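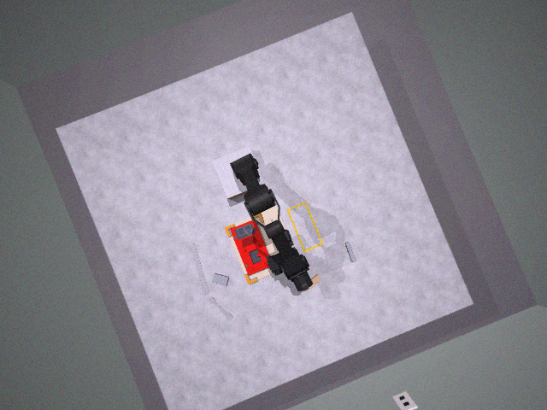
My Panic Has a Schedule

I've had panic attacks since college, and mine like to show up at 4 in the morning, when the only other thing awake in Irdale is the bakery truck. For years I told people I was "just a light sleeper" (ha!) and went around with a flashlight, checking that the stove was off.

Then last January I had one in the Prodville supermarket, right by the canned soup, and left a full cart sitting there. My doctor put me on a waiting list for a therapist. I was number 130! So I started a worry notebook while I waited, and I'm up to 507 entries now, a good 200 of them about my teeth.

I finally got my first appointment in the spring. I wrote that one down too, under "parking."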